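Mistside 社区可回收物投放常见问题

适用范围:Mistside 片区各投放点。Droltwood 片区执行另一套分类表,两者不可混用。

一、哪些物品可以投入混合可回收物箱?

金属罐、硬质塑料瓶、纸板、报纸和杂志。玻璃瓶单独投放,使用绿色箱盖的容器。纺织品、木制品和餐厨垃圾不属于混合可回收物。

二、饮料罐是否需要压扁?

不作要求。压扁可以节省箱内空间,但应沿侧面压,不要从顶部垂直压成圆饼。圆饼状的罐体在滚筒筛上容易与瓶盖一起落入细料。

三、容器需要清洗到什么程度?

倒空内容物,用清水冲一次即可,不需要使用洗涤剂,标签可以保留。油漆罐、机油桶即使已经倒空,也按有害垃圾处理。

四、铝罐和钢罐要分开吗?

不需要。两者在处理厂内分离:钢罐由磁选机吸出,铝罐由涡电流分选机弹出。居民端分开投放对后续工序没有影响。

五、气雾罐如何处理?

完全用尽的气雾罐可以投入混合可回收物箱,不得刺穿。仍有余压或余液的,送至 Nurkus 路服务站的有害垃圾窗口。便携式燃气罐一律送服务站,不论是否用尽。

六、瓶盖要拧下来吗?

塑料瓶盖请拧回瓶口后投放。单独的小瓶盖直径小于筛孔,会随细料排出,无法回收。金属瓶盖可集中放入一只钢罐内,罐口捏合后投放。

七、可以用塑料袋装好再投放吗?

不可以。袋装物料进入分选线后需要先破袋,薄膜还会缠绕在筛轴上。请将物品散放入箱,袋子带回重复使用,或投入超市门口的薄膜回收箱。纸袋不受此限制。

八、收运频率是多少?

独栋住宅每 2 周收运一次,收运日早晨 5 点前将箱体放至路缘,箱轮朝向住宅。集合住宅由物业按合同安排,具体日期见楼内公告。遇法定假日顺延一天。
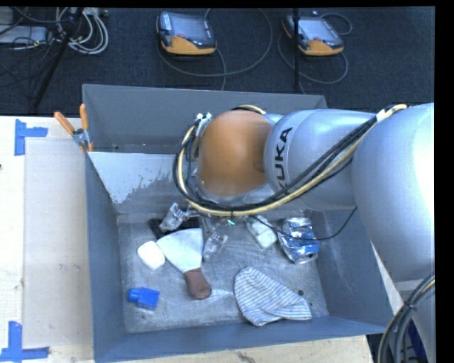
九、箱体没有被收走,应如何处理?

先检查箱盖上是否贴有提示单。提示单注明拒收原因,常见的有混入餐厨垃圾、箱体超重、箱盖无法闭合。取出不合格物品后,可等待下一次收运,也可自行送至服务站。没有提示单的,按漏收处理,请在 2 个工作日内登记。

十、大纸箱放不进去怎么办?

拆开压平,裁至可以放入箱内的尺寸。放在箱体旁边的纸板不予收运。服务站设有纸板压缩箱,开放时间内可直接投放。胶带和订书钉不必去除,泡沫内衬须取出。受潮的纸板仍可投放,沾有食物油脂的部分应撕下,按其他垃圾处理。

十一、复合包装属于哪一类?

利乐类饮料盒按纸类投放,倒空后压平,吸管取下。镀铝薄膜袋(薯片袋、咖啡袋)目前没有回收渠道,按其他垃圾处理。纸塑复合的快递信封,能徒手分离的分别投放,不能分离的按其他垃圾处理。

十二、电池和小型电器可以投入吗?

不可以。锂电池受到挤压后可能起火,电子烟、充电宝、带纽扣电池的贺卡均在此列。服务站及 Karabulut 五金店设有电池回收筒,投放前用绝缘胶带封住两极。小型电器送服务站,电源线不必剪断。

十三、可以更换箱体规格吗?

可以。每户每年可免费更换一次,需在线提交申请,旧箱须清空。办理周期为 16 个工作日,其间继续使用旧箱。箱体编号与地址绑定,搬迁时请将箱体留在原址。

十四、混投会产生什么后果?

首次混投贴提示单,再次混投发书面通知。此后仍未改正的,暂停该地址的可回收物收运,申请恢复时须在服务站签署分类确认单。集合住宅以整箱为单位判定。

十五、回收物的去向可以查询吗?

可以。各类物料的出厂吨数和接收单位类别按季度公布,存放于服务站阅览架,网站提供同一份文件的下载。单个地址的投放重量不作统计,无法查询。

本页更新日期:3月7日(星期四)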